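Ziter abre em fevereiro centro de formação em sutura para enfermagem e medicina

Espaço de treino funcionará no edifício da antiga tecelagem Ekero e receberá 73 formandos na primeira edição

A Ziter, empresa de formação contínua na área da saúde, abre em fevereiro um centro dedicado ao ensino de técnicas de sutura e de tratamento de feridas. O espaço ocupa o piso térreo do edifício Ekero, uma antiga tecelagem recuperada, e destina-se a médicos internos, enfermeiros e médicos veterinários que queiram praticar fora do horário de serviço.

A primeira edição do curso tem 73 inscritos. A formação decorre ao longo de dois meses, em regime pós-laboral, com sessões que começam às 18h30. Cada participante cumpre 100 horas, entre aulas teóricas, prática de bancada e estudo acompanhado. No final há uma prova prática e uma prova escrita, ambas corrigidas por formadores que não acompanharam o formando durante o curso.

O programa foi preparado pela Ziter em conjunto com a Curard, que fornece o material de treino e fica encarregada da manutenção das bancadas. A parte teórica trata da cicatrização, da escolha do fio e da agulha, da anestesia local e da prevenção da infeção. A parte prática começa pelos nós manuais e pelo ponto simples e avança depois para os pontos de colchoeiro, a sutura intradérmica e o encerramento por planos.

Segundo a direção da Ziter, a procura por este tipo de formação tem crescido entre profissionais que trabalham em unidades pequenas, onde passam semanas sem suturar. "Muitos dos nossos formandos aprenderam a dar pontos no curso de base e tiveram poucas oportunidades de voltar à técnica com calma. Querem tempo de bancada, e foi a partir desse pedido que desenhámos o horário", refere a direção da empresa.

O centro dispõe de uma sala de bancadas, uma sala de aulas e uma pequena biblioteca técnica. As bancadas podem ser reservadas por antigos alunos durante a manhã, mediante marcação no balcão. A reserva inclui pinças, porta-agulhas e tesoura; o fio e as almofadas de treino são pagos à parte.

As obras no edifício Ekero incluíram a substituição da cobertura, a instalação de um novo sistema de ventilação e a adaptação das entradas para pessoas com mobilidade reduzida. A fachada manteve os vãos originais. O piso superior continua por recuperar e não tem, para já, utilização prevista.

Bolsas Ismail

Com a abertura do centro é também lançado o programa de bolsas Ismail, destinado a enfermeiros que exerçam em concelhos do interior. Em cada edição são atribuídas bolsas no valor de 2.000 euros, que cobrem a propina e parte das despesas de deslocação. A candidatura faz-se com uma carta de motivação, o comprovativo da situação profissional e uma declaração da entidade empregadora a autorizar a frequência das sessões.
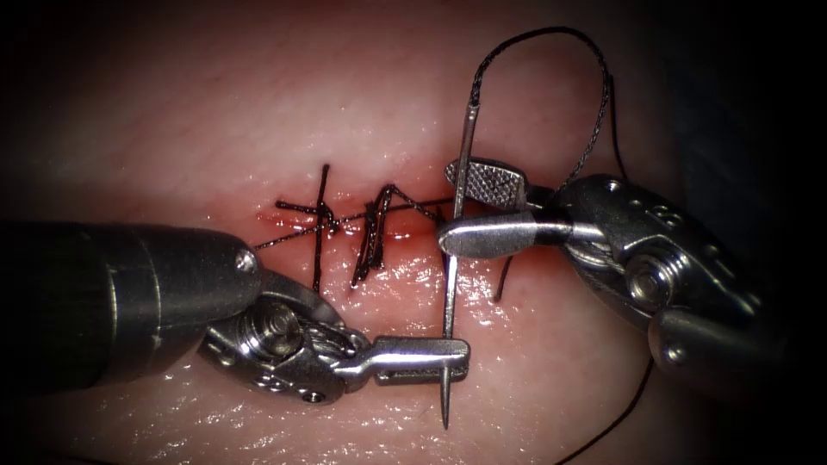

Os candidatos à bolsa não precisam de ter experiência anterior em pequena cirurgia. Têm preferência os profissionais de serviços de atendimento permanente e de cuidados domiciliários. Os resultados são comunicados por correio eletrónico antes do início das aulas, e quem não for selecionado mantém o lugar no curso se confirmar a inscrição no prazo indicado na mensagem.

A segunda edição está prevista para depois do verão e deverá incluir um módulo opcional sobre feridas crónicas. As pré-inscrições podem ser feitas na secretaria do centro ou através do formulário disponível na página da Ziter.

Sobre a Ziter

A Ziter organiza cursos de formação contínua para profissionais de saúde humana e animal, em regime presencial e misto.

Contacto para a imprensa: Gabinete de Comunicação da Ziter, edifício Ekero, piso térreo.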